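Paper sort at Nirnura runs long, goes again in March

Quick one from the Després building – the big paper sort at Nirnura is past the halfway mark, and the people doing it want more folders.

The office has been working through 166 envelopes and bundles of loose paper that came over from the old Bumen storefront when the lease ended. Receipts, warranty slips, letters, parking stuff. A lot of blank forms. Nothing had been sorted since the move and most of it was sitting in grocery bags under the stairs.

Maëlle McIntyre is running it. She started on her own, mornings only, and by the second week had pulled in 4 others from the front office. Her plan is simple enough. Everything comes out of the bag. Everything gets looked at once. Then it goes in a folder, the shred bin, or the maybe tray.

"The maybe tray is the problem," McIntyre said. "We emptied it twice and it filled up again by lunch."

So there's a new rule as of this week. Maybe tray gets cleared at 4 p.m., whatever is in it. If a sheet can't be placed by then it gets a sticky note with a name on it and that person takes it home in their head and decides by morning. Two people have complained. The rule is staying.

Folders go by color. Teal is for anything that still needs an answer – open bills, letters nobody wrote back to, a form missing a signature. Yellow is tax. Red is leases and insurance. Plain manila for the rest, which is most of it. The color list is taped inside the supply closet door and McIntyre would like people to stop asking her and go look at the door.

The teal pile was meant to be the small one. It isn't. When the Bumen bags were opened there turned out to be a whole run of supplier letters, going back further than anyone on the current staff, and each one had to be read to see if it was still live. Most were dead. Some 8 were not, and those have been sent up to accounts with a cover note.

One was a refund. Not a big one, but it paid for lunch. 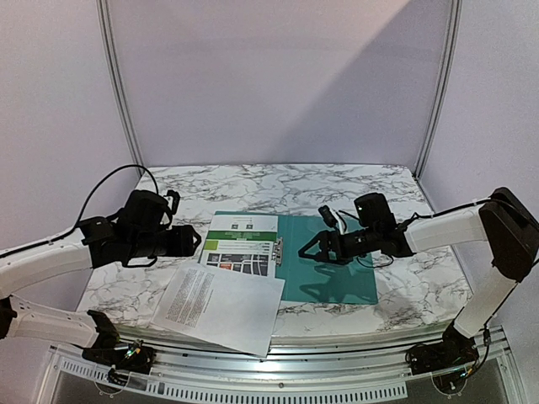 The other hold up has been staples. Old paper, old staples, and the scanner on the second floor does not like either. Every bundle has to be pulled apart by hand before it goes up, and then clipped back together in the same order after. McIntyre timed one of the fat bundles and stopped timing after that. She has asked for two more staple pullers. The request is in.

Scanning itself is going fine. Single sheets go through in batches, receipts get taped flat to a backing page first, anything on thin carbon paper gets copied and the copy goes through. Faded receipts are being copied on the darker setting. If it still can't be read, the date and the amount get penciled on the back, if anybody can make them out, and it goes in with its month.

File names have been a sore spot. The first batch was saved three diferent ways by three different people, and a morning went on fixing it. It's now year, then month, then who it's from, then one word for what it is. No spaces. No "scan final new." The old names are being changed over as people get time.

Shredding is handled by Adix, same as before. They pick up when the bin is full, and it has been full a lot. Staff are asked not to put plastic sleeves, binder clips or window envelopes in with the paper. Also not sandwich wrappers. That last part was underlined in the note that went around.

What stays on paper and what doesn't took some arguing. Where it landed: leases, anything notarized, anything with an original signature and the insurance papers are kept, in the red folders, in the fire cabinet. Tax papers are kept in yellow until accounts says otherwise. Utility bills are scanned and shredded. Same for shipping slips. Birthday cards and photos go in a shoebox on McIntyre's desk and anyone who used to work at the Bumen store is welcome to come through and look. A couple of people already have.

There were some nice finds in there. A hand drawn map of the stockroom, with the shelves numbered in two colors. A menu from a place across the street that closed. A stack of raffle tickets, unsold, for a raffle that as far as anyone can tell was never drawn. Somebody's spelling test, graded, got a B.

The map is going up in the hallway once there's a frame for it. The raffle tickets are being kept too – no reason given.

Space is tight. The sorting was supposed to happen in the meeting room but that got booked out, so it has been moving to whatever flat surface is open, and the bags travel on a cart. People who come back to their desk and find a stack on it should leave it in order and let McIntyre know. Please don't square it up. Some of the stacks are crosswise on purpose, each turn is a new month, and one well meaning tidy-up cost the group most of an afternoon.

Coffee stays off any table with paper on it. This was a rule before. It is more of a rule now.

The folder shortage is real. The first order of teal ran out early and the replacement came in a shade lighter, which caused a short debate on whether light teal is teal. It is. Both shades mean the same thing. Yellow is fine for now, red is fine, manila is down to the last box. Anyone with clean used folders, any floor, can drop them at the front desk. Turn the old labels inside out or peel them off if they'll peel. Hanging folders not needed, there are plenty.

As for when it's done, McIntyre would only say March. The bags under the stairs are down to a single row, and the ones that are left look to be mostly catalogs, which go straight to recycling once somebody has shaken them out. They do have to be shaken out. Two checks have already dropped from between pages, both too old to cash.

After that comes the cabinet by the back door, which was not part of the orignal plan. It came over locked, the key was found last week in an envelope marked "misc," and it is full. Top drawer looks like old payroll. Middle drawer is manuals for machines the store got rid of years ago. The bottom drawer sticks and has only been opened a few inches – more paper, by the look of it.

Payroll is being handled separately and is not for the general sorting crew. If a payroll sheet turns up in one of the bags, and a few have, it goes face down in the gray tray and McIntyre picks it up herself. No exceptions on that.

Anybody wanting to pitch in for an hour can put their name on the sheet by the printer. Morning slots are going faster than afternoons. No experience needed, she'll show you the colors, and then she'll point at the door.

Sign-up closes when the cabinet is empty. Bring a staple puller if you've got one.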